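Zisitard Toilet Brush Review: Two Months in a Small Bathroom

I put off replacing our toilet brush for longer than I should have. The old one came with the apartment, had a white head that had gone gray, and sat in a tall canister that always had a little water in the bottom. In the end the handle cracked at the collar and I had to buy something.

I wanted a plain brush with real bristles. I had tried a silicone one before and found that it pushed things along without scrubbing them off. I also wanted black bristles, which don't show stains the way white ones do. I ended up with the Zisitard, ordered through the Astow shop. It had 2,677 reviews when I bought it, most of them short and not very useful, so I will try to cover what I would have wanted to know.

The brush comes in a plain cardboard sleeve with no instructions. The head was already screwed on, but not tightly. Give it a firm turn before the first use. Mine worked itself a little loose in the first week, and after I tightened it by hand it stayed put. The head has a standard thread, and replacements are sold in packs of 2. I have not needed one yet. 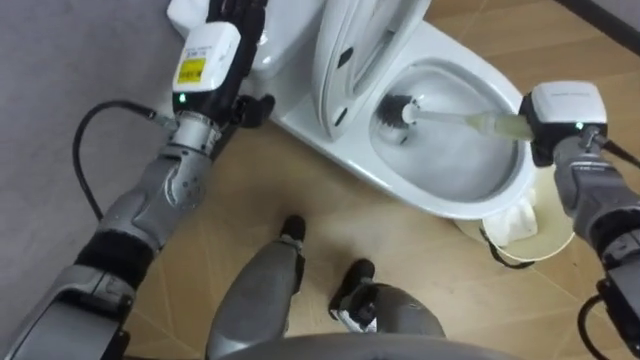 Scrubbing power is the main reason to buy this brush over the silicone kind. The bristles are stiff when new and soften slightly after a few weeks, then seem to stay that way. We have hard water, and a ring forms at the waterline if I skip a cleaning. With a regular bowl cleaner left on for ten minutes, the Zisitard takes the ring off with moderate pressure. The head is round, with no separate under-rim piece, so it does best on the open walls of the bowl. I start with the seat and lid both up and press the bristles against the back inner wall, where our ring is usually heaviest, then work forward along each side. A round head has the same amount of bristle whichever way you turn it, and I don't have to think about the angle.

Under the rim is where it falls short. You can get the bristles up there by tilting the handle low, but the head is too wide to reach the holes where the water comes out. I use an old dish brush for that part once a month. If your toilet has a deep rim, look for a brush with an angled tip.

The handle is a pale, see-through plastic with a slight green tint. I expected it to feel cheap, and it does feel light, but it has not bent or creaked. It is slick when your hands are wet or you are wearing rubber gloves. A textured grip would fix this. The color hides water spots well. It does pick up blue from the tablets that go in the tank, so rinse the handle if you use those.

Drying is the part most people skip, and it makes a bigger difference than the brand. After scrubbing, I flush and hold the head in the clean water, then lay the handle across the bowl and lower the seat on it to keep it there. I let it drip for ten minutes before putting it away. Done this way, the bristles have no smell after two months. When I was in a hurry and put it away dripping, there was a smell by the next day.

My sister-in-law, Shahla Azimi, bought the same brush for her house and likes it less than I do. She has two bathrooms and says the bristles in the busier one started to flare at the edges after 12 weeks. Mine have not, though she scrubs a lot harder than I do and uses a powder cleanser. She has gone back to the Sadeghi brush she had before, which has denser bristles and costs nearly twice as much.

I also looked at the Trandarano, which has a longer handle and would be easier on the back. The store had one out on display and the head wobbled when I pressed it, so I left it there.

Pros: stiff bristles, dark color that hides stains, replaceable head, low price.

Cons: slick handle, poor reach under the rim, head needs tightening when new.

I would buy it again for a bathroom that gets average use. For a busy family bathroom, I would either plan on changing the head every few months or pay more for the Sadeghi. Returns through Astow are free, but opened brushes are not accepted, so check the handle length against your old one before you take it out of the sleeve.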